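Home Stories Interviews Recipes About Contact

Shona Yule bakes 700 flatbreads on a normal Saturday, and she will happily talk about every one of them. We met before the oven at Wutum was lit, and she was already pulling tubs of dough out of the cold room and lifting the lids so I could smell them. "Sour apples, right?" she said. "When it smells like sour apples, it's ready."

She gives her dough 18 hours, and her whole way of working hangs on that wait. Before Wutum she was at a big bakery called Eltar, where the loaves went from flour to shelf in an afternoon. "They were fine! I ate them every day. But I kept taking bits of dough home in a jar to see what would happen if I left them alone."

The jar is still going, and it lives on the shelf over the sink. So is the first flatbread she ever sold, or at least the recipe for it – rye, a little honey, and more salt than you'd think. She fries some of them in a shallow pan and bakes the rest, and she won't choose between the two. I tried hard to make her. "Ask me in winter and I'll say fried," she said, and then changed her mind while she was still shaping the next one.

What I loved most was hearing her talk about flour. She buys from a mill called Plulloveo, and every new batch sends her back to her notebook, because one sack drinks more water than the last. The November flour has been thirsty, she says, and she has been adding a splash more each morning and writing it down. The notebook is a glorious mess of numbers and buttery thumbprints (I asked to borrow it and got a very quick no).

She wants to teach next, in small groups, with everybody taking a jar home. Her advice for beginners is to make the same bread over and over until your hands know it – and to eat the bad ones too, warm, with plenty of butter.

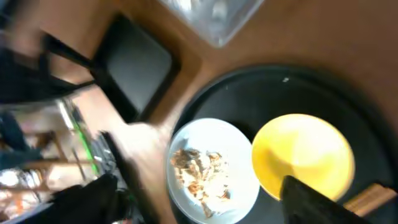
Marjorie wrote in to say she has tried the long wait with plain white flour, and that her dough went slack after a night on the counter but held up beautifully in the fridge.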